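**Notice to Residents of Folano House, Third Floor**

October 12, 2022
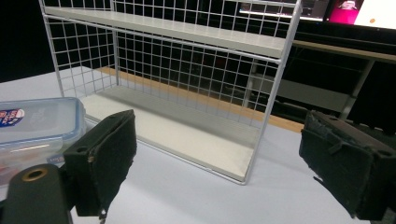
The shared kitchen on the third floor will be reassigned in accordance with the House Rules, Section 4. Residents are reminded that shelf space is granted by the Office of Domestic Allocation and may not be occupied, traded or inherited without written consent. The white wire rack on the table, having an upper and a lower board, has been cleared for this purpose, and both boards are to remain bare until the Office has ruled. The container with the light blue lid, at present beside the rack, is not considered to be on it and is therefore outside the scope of this notice.

Two applications were received before the deadline.

The first was submitted by Jianhua Song, Room 5, who requests the upper board for tea, rice and a jar of dried plums. The applicant states that her late husband bought the rack in Osness in the June after their wedding, carried it home on the night train, and presented it to the kitchen when the two of them moved in. The Office has no record of the gift. It does have a record of a complaint, filed that same summer, concerning a man who sang while assembling furniture.

The second was submitted by Jiahui Fu, Room 4, who requests either board. In the space provided for contents, the applicant has written "bread, if I am home." The applicant works nights at the Soron ferry terminal and is, according to the register, seldom home.

Under Section 4, the upper board is awarded to the resident of longest standing, and the lower board to the resident next in order. The Office was prepared to rule accordingly. On the eve of the decision, however, it received an amendment from Room 5. Mrs. Song wished to withdraw her claim to the upper board. Her reasons were set out as follows: the young man is tall, he comes in when it is dark, and he should not have to bend down to find something to eat.

An amendment from Room 4 was found under the door the next morning. It was written on the back of a Mangundap line timetable. Mr. Fu wished to withdraw his claim to the upper board as well. Mrs. Song's knees, he wrote, could be heard on the stairs.

The House Rules contain no procedure for a board declined by both parties. The Office has consulted the previous edition and found none there either.

Pending a revision of Section 4, the following arrangement is approved. The upper board shall be held in common. Mrs. Song may place upon it whatever she wishes Mr. Fu to find, and Mr. Fu may do the same for Mrs. Song. Dried plums are permitted. Objections may be lodged in writing at the ground floor desk.

— For the Office of Domestic Allocation, Folano House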